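Irkero, ou comment j'ai perdu mon mois de juillet (et un peu plus)

4 mars 2020

Vite fait ce soir, j'ai promis un point sur Irkero et je repousse depuis trop longtemps. Donc voilà. En vrac.

Pour ceux qui arrivent : Irkero c'est mon petit jeu d'infiltration, vue de dessus, un port la nuit, des gardes, des caisses à voler. Le port s'appelle Grostport. Oui le nom est moche, oui je le garde. Commencé en juillet, dans le train, sur un coin de carnet.

Le gros morceau en ce moment, c'est les gardes. Première version : une machine à états toute bête. Patrouille, alerte, poursuite, retour. Ça marche, on la lit en deux minutes, et au bout de trois parties on sait exactement où passer. Aucun intérêt. Du coup j'ai tout cassé et je suis parti sur un système à scores : chaque garde note ses actions possibles et prend la meilleure. Sur le papier c'est propre. En vrai, 723 lignes de réglages et des gardes qui hésitent devant une porte comme moi devant un menu.
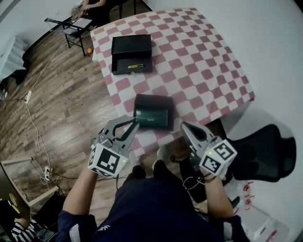
Les deux boîtes noires sur la nappe à carreaux.

Le pire c'était Harley. C'est le chien de garde du quai nord, et il avait un score de curiosité tellement haut qu'il allait renifler chaque bruit, y compris le sien. Il marchait, il entendait ses pas, il se retournait. En boucle. J'ai ri cinq minutes puis j'ai passé la soirée dessus. Solution : chaque bruit porte maintenant l'identité de celui qui l'a fait – j'aurais du commencer par là.

Autre souci, la mémoire. Un garde qui vous voit disparaître derrière un conteneur doit se souvenir de vous un moment, sinon il a l'air idiot. Mais s'il se souvient trop bien il a l'air de tricher. J'ai testé plein de durées, pour l'instant je suis à quelque 200 images avant l'oubli complet, avec une position qui devient de plus en plus floue. Le joueur ne voit rien de tout ça évidemment, il voit juste un type qui cherche au mauvais endroit, et c'est très bien. 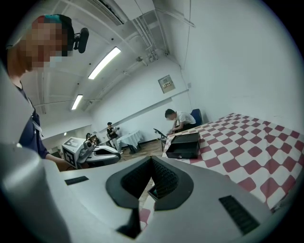
Reste la recherche de chemin. Avec 80 gardes sur la carte de test (jamais autant dans le vrai jeu, c'est pour faire souffrir la machine) ça ramait sévère. J'ai étalé les calculs sur plusieurs images et ça passe. Par contre à Macedo, le deuxième niveau, ils se coincent encore dans les escaliers. Tous. Au même endroit. Je soupconne la grille de navigation, pas eu le courage de l'ouvrir.

La suite : finir Macedo, revoir les sons, mettre 2 niveaux de difficulté et pas plus. Une démo après, je ne donne pas de date, la dernière fois ça m'a porté la poisse.

Si vous avez déjà bossé avec des scores et que vous savez comment éviter qu'un garde change d'avis à chaque image, les commentaires sont ouverts. Pour l'instant j'ajoute un bonus à l'action en cours, c'est du bricolage mais ça les calme.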